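Sorting by kind: first results from the Larkden bench

The sorting project at Larkden has its first set of results. For the past term the group has been looking at a narrow question: when a robot is taught by people steering it by hand, how much does it matter which order they pick things up in? Jingyi Wei, who runs the work, suspected that a model trained on tidy, always-the-same routines would cope badly once the table was laid out differently.
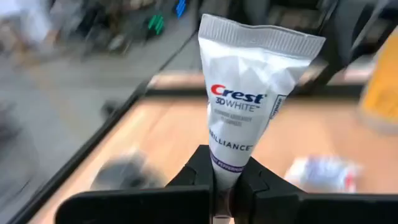 Toiletries were chosen as the test goods for this round. They are cheap, they come in awkward shapes, and a partner site in Machala can buy close matches for its own trials. Tubes cause the most trouble. A toothpaste tube held upside down by its narrow end, with the wide crimped seal in the air, leans to one side and has to be placed differently from one gripped across the middle. The wrist view matters at this point, as the creases and the lettering are much easier to make out from there than from the fixed cameras.

The method is simple. Operators recorded 405 demonstrations on the two-arm table, split into 2 sets. In the first set everyone followed a written order, starting with the tubes. In the second they were free to choose, and were only told which bin each kind of item belonged in. The same model, known in the group as Pisari, was then trained on each set for the same length of time and with the same settings. 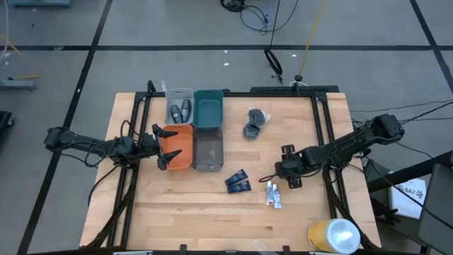
Both versions were tested on layouts that had not been used in training. The free-order version finished 80 per cent of its trials without help. The fixed-order version was 17 points behind. Most of its failures came early on, when the item it expected to pick first was in a part of the table it had rarely seen. It would reach for the usual place, close on nothing and try again.

Free-order training did have a cost. The robot was slower to start, and at times both arms went for the same item before one gave way. Jingyi thinks a short pause rule would deal with this, but it has not been tried yet.
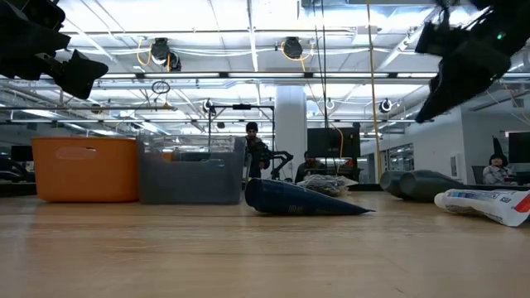 The two arms over the sorting table at Larkden, with bins to the left and tubes to the right.

The next round will use the Jevine grippers, which have softer pads, and will repeat the free-order set with boxes and pouches added. A write-up of the method is being drafted and should be ready to share inside the group in May. Anyone who would like to see the trial logs before then can ask Jingyi for access.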